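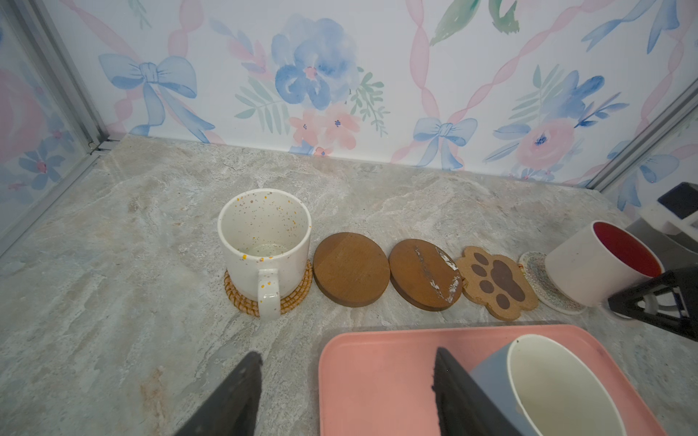 籐、木、コルク、ビーズか織りのコースターとマグ(第7回)

暮らしの道具論 第7回 コースターの素材と手入れ
2013年2月8日 担当:浜田幸子
科目コード 2423

先週のお盆の回で時間が足りなくなって、最後のほうを早口で流してしまいました。ごめんなさい。今回はその続きも少し混ぜながら、コースターの話をします。コースターなんかで一コマもつの?と教務の水野さん(水野達也さん)に言われたんですが、もちますよ。むしろ余ります。去年は籐の話だけでベルが鳴りました。

教科書は13ページを開いておいてください。ただ、教科書のコースターの項は正直あっさりしすぎていて、素材の名前が並んでいるだけなので、このプリントのほうをメインに進めます。書き込みながら聞いてもらえるように行間は空けたつもりです(印刷したら詰まっていたらすみません)。

1.コースターは何を引き受けているか

まず、自分の家でコースターを使っているかどうか、隣の人と話してみてください。使っていない人、けっこう多いと思います。私も学生のころは雑誌の上にじか置きでした。表紙に丸い輪っかがついた雑誌、いまだに実家にあります。

コースターの仕事を思いつくままに挙げると、
・水滴を受ける
・熱をやわらげる
・天板の傷を防ぐ
・置いたときの音を小さくする
・「あなたの席はここ」と示す
最後のひとつは教科書には出てきませんが、私はこれが大好きです!お客さんが来たとき、まだ何も出していないテーブルにコースターだけ先に置いておくと、みんな迷わず座ってくれるんですよね。お茶が遅れても間がもつし。

さて、この五つを全部上手にこなす素材はありません。水を吸うものは乾きが遅いし、水をはじくものは水滴がその上に残って、カップを持ち上げたときに膝にぽたっと落ちる。夏に麦茶を飲んでいてあれをやられると腹が立ちます。素材を選ぶというのは、どの仕事を任せてどれをあきらめるか、という話になります。

それから受ける側、つまり天板のことも忘れないでください。写真の台は淡いグレーとベージュの大理石調で、こういう色の面はコーヒーの輪がよく目立ちます。本物の大理石は酸に弱いので、レモンティーや酢の入った飲みものをこぼしたままにすると、つやが引けて跡になります。水拭きしても消えません。つやそのものが削れたような状態だからです。木のテーブルなら熱いカップで白い輪ができる、ガラスなら音が響く。コースターの良し悪しは、下に何があるかで変わってきます。

2.素材ごとに見ていく

(1)籐(ラタン)
白地にオレンジや黄色の小さな斑点が散ったマグの下にあるのが、蜂蜜色の籐のコースターです。丸く巻いて編んであって、縁に厚みが出ています。この縁が私は好きで、カップを置くとちょっと巣に収まったような感じになるんですよ。

籐は軽い、熱に強い、隙間があるので空気が通る。ホットの飲みものには本当にいい素材です。逆に、冷たいグラスとはあまり相性がよくありません。水滴が編み目を抜けて下の台に落ちてしまうことがあるんです。敷いてあるから大丈夫と思って油断していると、持ち上げたら下が濡れている。アイスの季節は、籐の下に薄い布を一枚かませるか、別の素材に替えるかしてください。

汚れは編み目の奥に入ります。固く絞った布で拭いて、それでも取れない粉っぽいものは、使い古しの歯ブラシで編み目に沿ってこすります。横切る向きにこすると毛羽が立ちます。濡らしたあとは陰干し。日なたに出しっぱなしにすると乾きすぎて、折れやすくなります。アライさんの工房(新井勉さん、第3回の籠編みで来てくださった方です)では、毛羽を見つけたらすぐ小さな鋏で根元から切っていました。引っぱって抜こうとすると、そこからほどけるそうです。

(2)木
木の丸いコースターは二枚並んでいるので、見比べてほしいです。色も大きさもよく似ています。片方は表面がなめらか。もう片方は、白っぽくはがれたような傷みが斜めに走っていますね。授業ではこの二枚だけで十分に話ができます。

木のコースターの表面には、たいてい何か塗ってあります。大きく分けると、ウレタンなどの膜を張る仕上げと、オイルを染み込ませる仕上げ。膜のほうは水に強くて楽ですが、一度傷が入るとそこから水が入り、膜が浮いて白く見えたり、ぺりぺりめくれたりします。オイルのほうは膜がないのではがれることはなくて、かわりに輪じみがつきやすい。写真の一枚が何で仕上げてあるかは、写真からは決められません。実物なら、傷んでいる端を爪でそっと触ってみて、薄い皮のように引っかかるかどうかを見ます。

直し方を書いておきます。自宅でやってみたい人向けです。

膜が浮いている場合
浮いたところだけ削ると境目がかえって目立つので、思いきって面全体をやります。240番くらいの紙やすりで古い膜を落とし、400番で整えます。どちらも木目に沿って。粉を拭き取って、食器に使える塗料かオイルを塗り、説明書どおりに乾かします。急いでカップを置くと、カップの底の形がそのまま残ります(やりました)。

輪じみの場合
400番で軽くなでてからオイルを薄く塗り、余りを布で拭き切ります。オイルを吸った布は自然に発熱して火が出ることがあるので、丸めてゴミ箱に入れるのは絶対にやめてください。水に浸してから捨てること。ここは試験に出さなくても毎年言います。

無理に直さなくてもいい、という考え方もあります。鉢植えの受け皿の下に敷くとか、ガタつく棚の調整に使うとか。エンリケスさん(ロサリンダ・エンリケスさん、聴講の方)は前の授業のあとで、古い木のコースターを糸巻き置きにしていると教えてくれました。なるほど、糸巻きなら濡れません。

(3)コルク
肉球の形のコースターです。毎年これで教室がざわつきます。薄い茶色のコルクに、こげ茶の肉球が印刷してあります。猫なのか犬なのかは各自で決めてください。

コルクはコルクガシという木の樹皮です。コースターになっているのは、たいていそれを細かく砕いて固め直したもの。小さな部屋のようなつくりの中に空気が入っているので、軽くて、熱を伝えにくくて、置いたときの音がやわらかい。夜中に家族が寝ている横でお茶を飲むなら、私はコルクを選びます。

弱点は角と縁です。砕いて固めてあるので、薄いところから粒がこぼれます。形が凝っているほど出っぱりが増えるわけで、丸や四角より欠けやすいと思って扱ってください。それと、色の濃い飲みもの。赤ワインやコーヒーがしみると、まず取れません。印刷のある面を強くこするのもやめておきましょう。柄から先に薄くなります。

洗うときは、ぬるま湯に中性洗剤を少し入れて、手のひらでなでるくらい。つけ置きはしないこと。反ってしまったら、乾かしてから重い本を載せて一晩置きます。戻らないときもあります。

(4)布・織りもの
列の端の、淡い色にいろんな色が混じった丸いのが、ビーズか織りのような質感のコースターです。内側の赤い白いマグが一部に載っていて、しかもマグが少し傾いているので、表面の全部は見えません。素材の断定はしないでおきます。こういう粒々した手触りのものは、糸の場合も、紙ひもの場合も、ビーズの場合もあって、洗い方がまるで違うからです。

綿や麻の糸なら、水をよく吸ってくれるうえに洗濯できます。冷たい飲みものには一番向いています。紙ひものものは見た目がそっくりでも水に弱い。ビーズは水を吸わず、糸のほうが先に切れます。買うときにタグを見て、タグがなければ店の人に聞く。ザキコ(Zakico)という雑貨店がうちの近所にあるんですが、そこの棚には素材名が手書きで貼ってあって、とても助かっています。

もうひとつ、平らさの問題。粒の大きいコースターは、底の小さいカップや脚つきのグラスを載せると安定しません。カップがコースターから半分はみ出しているのも同じで、縁の段差のぶんだけ傾きます。中身が入っていたら、こぼれるのは時間の問題です。子どもやお年寄りのいる家では、薄くて平らで、カップの底よりひとまわり大きいものを。

3.お盆との組み合わせ(先週の残り)

手前の角の丸いお盆は、サーモンピンクのプラスチックで、縁が立ち上がっています。青みがかったグレーで内側の白いマグが載っていますね。先週の宿題の「縁のあるお盆と縁のないお盆、どちらが運びやすいか」、提出物を読みました。縁あり派が圧倒的でした。でもヨリーン・ワウテルスさん(Wuytsさん、読み方が違っていたら教えてください)の、縁があると拭くときに隅に水が残るという指摘、とてもよかったです!使う時間だけ考えると片手落ちで、片づけの時間まで入れて評価する、というのがこの授業でずっと言っていることです。角が丸いお盆なら布が隅まで届きやすいので、その点はかなりましになります。

では、お盆の上でコースターは要るか。
プラスチックのお盆は滑ります。濡れるとさらに滑ります。運ぶあいだだけコースターをカップの下に敷いておくと滑り止めになる、と言う人がいますが、これはコースターの裏しだいです。コルクはわりあい止まります。木は滑る。籐は動く。布は乾いていればまあまあ。私は布巾を一枚、お盆に広げて運んで、テーブルに着いてからコースターに移します。手間は増えますけど、階段のある家なのでそうしています。

4.カップの底を見る

少し脱線します。コースターの傷みの犯人は、飲みものだとみんな思っていますが、カップの底も調べてください。陶器のマグをひっくり返すと、底の輪になったところ(高台といいます)に釉薬がかかっていないものがあります。指でなでて、ざらっとしたら要注意。ざらざらの高台を引きずると、木の膜にもコルクにも細かい傷が入ります。気になる人は耐水ペーパーに水をつけて、高台を軽くこすってなめらかにしてください。白い粉が出るのでよく洗うこと。

ついでに内側も。斑点のマグの底に、うっすら輪が残っているのがわかるでしょうか。何の跡かは写真では言えませんが、茶渋だったら重曹を少しつけてスポンジでなでればたいてい落ちます。粗いクレンザーは使わないほうがいいです。細かい傷に次の茶渋が入って、前より早く色がつきます。

5.しまい方

重ねてしまうなら、乾いてから。あたりまえですが、これを守れない人が私を含めて多いです。布の上に木を載せて、布が湿っていて、次に開けたら木の裏に黒い点々、ということがありました。立てて並べておくと風が通ります。はがき立てがちょうどいいです。

素材を混ぜて持っている人は、季節で前後を入れ替えてみてください。6月になったら布を手前、籐を奥。涼しくなったら逆。うちはこれだけで、だいぶ籐のほつれが減りました。

そろいで買うべきか、という質問もよく来ます。来客用ならそろえたほうが見た目は落ち着きます。家族用はばらばらのほうが、誰のカップかすぐわかって便利。私は完全にばらばら派です。

6.今週の課題

家にあるコースター(なければ代わりに使っているもの、雑誌でもハンカチでも可)を一枚選んで、次のことをA4一枚に書いてきてください。

・素材。わからないときは、わからないと書いて、そう思う理由
・ふだん載せている飲みものと、下にある天板の素材
・傷みのある場所。絵で描いて、矢印をつける
・直すか、別の用途に回すか、そのまま使うか

絵の上手下手は見ません。矢印がどこを指しているかは見ます。

次回は鍋敷きです。熱の話が続くので、今日のコルクのところを読み返しておいてください。新井さんの都合がつけば籐の編み直しの実演を入れます。その場合は教室が変わるので、掲示を確認してください。紙やすりはこちらで用意しますが、直したいコースターがある人は持参してもらってかまいません。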